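Genderar vs. Gendar: did Keogh copy the whole thing or are we all being a bit much?
General Games Talk > Versus and Party Games

mossybracket wrote:
Evening, everybody. I've been chewing on this since the Gendar trailer went up and I'd love to hear from people who play these games more than I do. For anyone just joining us, Genderar is the 4-player arena brawler that Drodham has been making forever, the one where you knock people off a floating town and steal their hats. Gendar is the new one from Keogh. It is also 4-player, it also has a floating town, and yes, there are hats. My brother-in-law thought it was a sequel!

I don't mind a game borrowing from another game, I really don't, half of what I love was borrowed from somewhere. But the name? Come on, Keogh. You could have called it anything.

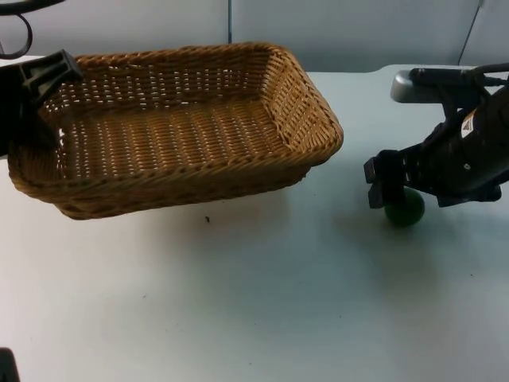
Wicker basket and green ball on the white table.

Anyway, tell me if I'm being unfair. I've only put 20 hours into the original, so I'm no expert.

hattrick_pony wrote:
You're being a little unfair, but very nicely :) I've played Genderar since the first beta and I'd say the two of them feel completely different once you have the pad in your hands. Genderar is all about edges. You spend the match scrambling back up, and the recovery jump is so generous that a good round can go on for ages. In the Gendar demo there's no recovery jump at all. You fall, you're out, next round. That changes how you move from the very first second, and I found myself playing like a scared cat in the middle of the map.

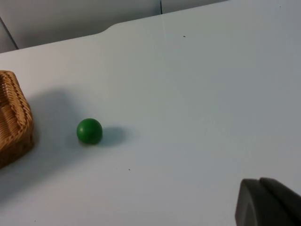

plumtoast: I don't buy that, sorry. Taking one jump out doesn't make it a new game. The dodge roll is the same, the charge attack is the same, even the little bell when somebody is down to their last hat is the same. If a student handed me both of those I'd be asking for a quiet word after class. And I say this as somebody who will probably buy it, because my kids have seen the trailer and it's pretty much out of my hands at this point.

hattrick_pony wrote:
Ha, fair enough about the bell. I'd forgotten the bell. But dodge rolls and charge attacks are in every brawler on my shelf, and Drodham didn't invent them either. Go back and play the games they were borrowing from and you'll find plenty to blush about.

What I'd rather talk about is the online play, which has been Genderar's sore spot for as long as I've known it. I've sat in that lobby for up to 9 minutes on a weeknight, with a cup of tea going cold, waiting on one more player.
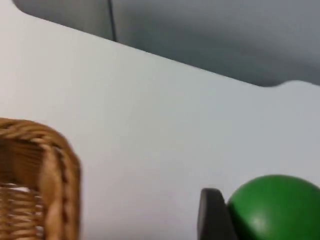 And then the match starts and somebody's connection drops and we all get dumped back to the menu. Keogh's demo found me a full room every time I tried, and it fills an empty seat with a bot if anyone leaves. If being copied pushes Drodham to fix their lobbies, I'll send Keogh a thank-you card.

gravyboat_sam wrote:
Long-time reader, rare poster. I'm with plumtoast on the copying and with pony on the lobbies, so I suppose I'm no help to anyone. The thing that bothers me is the price. Genderar gave us all the characters up front. The Gendar store page says 90 hats "available at launch" and then goes awfully quiet on how you get them. I've been around long enough to hear a cash register in that sentence.
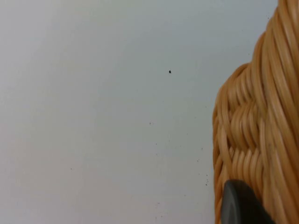 Pale surface with the edge of the basket.

mossybracket wrote:
Oh, I missed that bit about the hats, thank you, Sam. That bothers me more than the name does. If they're earned by playing, then lovely, I'll happily grind away all January. If they're in a shop, I'm staying put with Drodham, bad lobbies and all.

plumtoast wrote:
Somebody asked about it in the comments under the trailer and Keogh answered with a winking face. Make of that what you will.

hattrick_pony wrote:
Oh dear. Okay, I take back the thank-you card until we hear more. Is anyone up for some Genderar tonight, say 8:30? I'll host, and I'll put the kettle on while we wait.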